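MTRX3 Robot Manipulation Studio
Handout 4: Laundry loading task, segmentation and grading
Lecturer: Manuela Gatti. Lab supervisor: Brunello Ruggiero.

4.1 Scope

Each group trains a policy for the loading half of the laundry task. The unloading half is covered in Handout 5. The task starts with a laundry basket and an open front loader and ends with the garments past the door seal. Closing the door is outside the grading and should be trimmed from all submissions.

Teleoperated episodes are stored in the Plamina format used in Handout 2. Groups still on the old Droten logger must convert before labelling, as the joint ordering differs for the wrist. 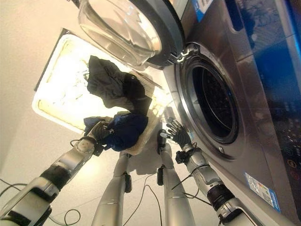
Basket handling is the first source of disagreement between labellers. Two strategies are permitted. In the carry strategy the basket stays put and garments are moved one at a time. In the tip strategy the basket itself is brought to the machine, as with the translucent basket tilted toward the drum opening, one hand gripping its left side and the other raised near the rim with the fingers spread. Label the tilt as its own segment, beginning at the first change in basket orientation. Do not merge it with the approach. A hand near the rim is labelled "free" until contact is confirmed in the force channel; the head camera alone is insufficient evidence of contact.

4.2 Segment labels

approach: both hands moving, no contact with basket or garment
grasp: first contact to stable hold
tilt: basket orientation changing (tip strategy only)
transfer: garment leaves the basket and moves toward the drum
insert: any part of the garment past the door seal
release: fingers opening, to loss of contact
recover: any regrasp, including of items on the floor

Segments may not overlap on the same arm. They may overlap between arms, and usually do. If one arm braces against the machine while the other transfers, label the bracing arm "support".

4.3 Fabric

Dark garments against a dark drum give poor depth returns. The Ivberg depth filter fills these regions by interpolation, and the filled values must be masked before training. Groups that skipped this step last year had insert errors that looked like a controller fault.
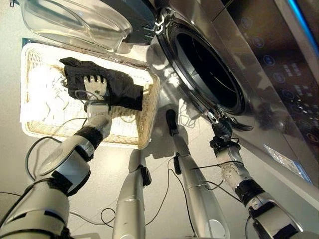
Light and dark items should be balanced across the training split. A policy trained mainly on whites tends to grasp too deep when given a heavy dark garment. Record the colour class per episode in the metadata file.

4.4 Data and submission

The shared set holds about 2,000 episodes, of which 1,199 are already labelled. Each group is allocated 123 more. Three of these are labelled by every group and used to compute agreement. The Dal Bello script reports agreement per segment; attach its output unedited.

Submissions close at 5 pm at the end of the second week of July. Questions on labelling go to Brunello Ruggiero, questions on marks to Manuela Gatti.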